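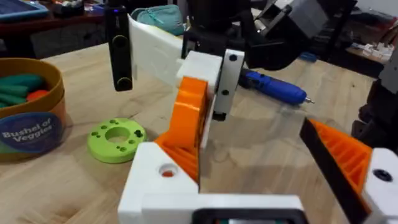 Fin-ray fingers or flat padded jaws for mixed small stuff?
Posted by skikow_pete

I'm putting two cheap arms on my bench and can't pick grippers. I want one setup that handles soft toys, play food and the odd hand tool. I've got the Bunting parallel jaws now and they drop anything round. Are printed flexible fingers any better? Budget is 500 bucks for both.

Colton Nguyen

I went from flat jaws to orange fin-ray fingers and I'm not going back! Same 2 arms, same controller (a Jovstead), and my round-object picks went to 92 out of 100. Flat jaws got almost 60. They do flex sideways with anything heavy hanging off one end, so grab tools near the middle. Print the ribs slow, and put grip strips on the inside.

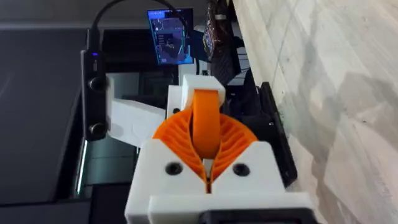 Do you have to recalibrate after swapping fingers?
Redo the open and closed limits, then check the wrist camera offset. It takes me a few minutes per arm.

benchrat

Kivora jaws. Done. Never had a problem with mine, but I only pick up boxes lol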